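# The Mustero kitchen, spring gallery

*April 11, 2024*

Welcome back to the kitchen pages! This is the fourth gallery I've put together for the Tarnance house and I think it's my favourite so far, mostly because it's the room we all end up in. Since February we've been sorting out what lives where, and I'm so pleased with how it's coming along - there's still plenty to do, but you can cook a proper supper in here without opening every cupboard twice.

Gizella Veres chose the layout and Kálmán Vida did most of the lifting (thank you both, and sorry about the stairs). The whole lot, hooks and shelf liners included, came to 180 euros, which I still think is brilliant.

## Cooking corner

The stove is where I'm happiest. We keep the frying pan out because it gets used every single day, and the wok stays by the hood so it's ready for noodles. I did try putting it away for a week and missed it terribly!

The bottles and condiment jars have their metal rack to the left of the stove. Tall ones, short ones, all mixed together. Gizella wanted them in height order and I wanted them in the order I reach for them, and I won by being the one who cooks.
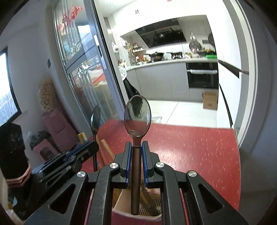
Spoons were the big job this time. I love a good metal spoon with a nice deep bowl and a dark handle, the kind you can stir a stew with and then take to the table, and they now stand upright with the sticks instead of rattling about in a drawer. The pink-and-white container is perfect for it. It's cheerful and it goes beautifully with the red rug.

## The floor and the rug

Speaking of which, the rug! Red with white speckles, and it runs right up to where the white kitchen tiles begin. Kálmán found it at Davon, the little second-hand place behind the station, and carried it home on his shoulder in the rain. I thought it would be too much. It's exactly enough, and it makes the pale wood of the chairs look lovely.

## Oven and cupboards

Grey lower cupboards curving round the corner, then the black oven with its long silver handle. Tea towels will go on that handle whatever anybody says.

Inside the cupboards is another story, and I'm saving it for the next gallery. There are Fröhlich baking tins still to sort, plus a box of lids that fit nothing we own. If you've got a clever way to store lids, please write and tell me - I'd love to try it before we start on the pantry.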